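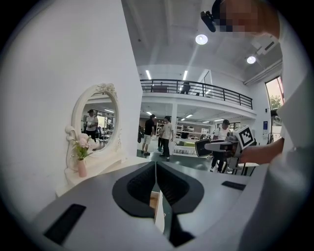

Film Business and Contracts
Week 6 handout: How profit shares get paid

Reading for this week: the Brellholm agreement, pages 136 to 149. Bring it to class.

1. Gross and net

A gross share is taken from the money the distributor receives, before most costs come out. A net share is taken from whatever is left after fees, prints, advertising, interest and overhead. Few net shares ever pay. In the Brellholm agreement the lead actor has a net share and the director has a small gross share. Mark where each one is defined.

2. The order of payment

Ferton distributed the film and took its fee first. Next came its marketing costs, then the bank loan, then the deferred salaries. Mistska, the production company, was paid after all of these. The actor's share comes out of Mistska's part. Draw this as a chart before class. Clause 19 changes the order for television sales, and many students miss it.
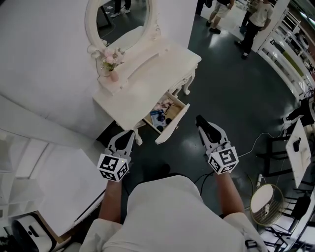 3. Audit rights

Most contracts let a participant inspect the books once a year, at their own cost. Check three things:
- how long after a statement you may object
- which records are open
- who pays if a large error is found

Shehu, the sales agent, kept its own accounts, and the audit clause does not reach them.

Written work: in over 200 words, explain who bears the loss if Ferton reports its foreign sales late. Due May 14, 2022.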